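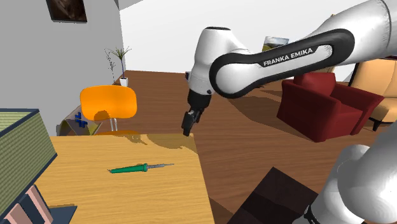 Sastthorpe, November

Speaker notes: "Can it pick up the iron yet?"
Shared workshop evening, back room, 7.30 pm. Keep it under the hour, people want the kettle.

OPENING

Good evening. I was asked for a progress talk on Grernow, and I'll give you one, but I should say now that I'm the person on this build who thinks we've been too pleased with ourselves. If you came for a sales pitch, the Vaughan table are by the door and they have biscuits.

Leave the first slide up while people sit down.

WHAT WE SAID WE'D DO

The plan, as written on the whiteboard last winter: an arm that fetches and puts back tools on a bench at home. We'd sort it out in simulation first, then think about hardware. I voted for that order and would again. A mistake in the simulator costs you a restart. A mistake with a real arm in somebody's front room costs you a lamp, or a finger.

So the first slide is the simulated room. The arm is a Franka Emika model with a two-fingered gripper. On the table there's a soldering iron with a green handle. That's the job. Get the fingers round the handle, lift, put it down somewhere sensible.

(Pause. Someone will ask why we modelled a red armchair. Say that the room is meant to be a living room and move on.)

THE NUMBER YOU'VE HEARD

We ran 2,791 attempts in the simulator. 1,121 of them were counted as a success. I've heard that described in this room as "nearly cracked it". Do the sum on the back of your hand. It's well under half.

And I don't much like what we called a success. The rule in the code was that the iron had to leave the table and stay off it for 2 seconds. It didn't say which end you held. I went back through the replays and found plenty that were gripped by the metal shaft. In the simulator that scores the same as a good one. On a bench, with the thing switched on, it's a ruined gripper pad at best.

Say this slowly. It's the main point of the evening.

WHAT THE ROOM LEAVES OUT

Go back to the first slide for this bit.

Look at the iron again. No lead on it. Every iron on our benches has a cable, and the cable is most of the trouble: it drags, it twists the handle round as you lift, it catches on the vice. There's no stand either, and the iron is lying flat with clear wood all round it. When did anyone here last have clear wood all round anything?

The shadows are decent, I'll give it that. The arm throws a patchy one over the far end of the table, and the vision code did have to cope with it. We should keep that. But a nice-looking floor isn't evidence of anything, and I think the look of the thing has bought it more trust than the results have.

ABOUT GUTIVIS

Gutivis is our own planning script, for those who've joined since spring. It's good at getting from one place to another without hitting the furniture. It has no idea how hard it's squeezing. Please stop asking it to do the grasp as well. I've taken that option out of the menu, and if you put it back, put your initials next to it.

WHAT I'D LIKE US TO DO

Change the success rule so only the handle counts, and run the lot again. I expect the figure to drop and I'd like us to print it anyway.

Add a cable. Even a bad one.

Put some clutter on the table. Snips, solder reel, a mug.

No buying hardware until we've had 10 clean lifts in a row with all of that switched on. I know there's a second-hand arm going. I've seen the listing. The answer is still no from me.

LIKELY QUESTIONS

"Couldn't a person just pick up the iron?" Yes. Fair point, no good reply.

"What about other tools?" Not tried. Don't let anyone claim otherwise.

"Is it safe?" In the simulator, of course, there's nobody in it. Past that I don't know, and I won't guess for the sake of a neat answer.

Hand over to the Vaughan lot by half past eight. Remember to take the laptop lead back, it belongs to the front bench.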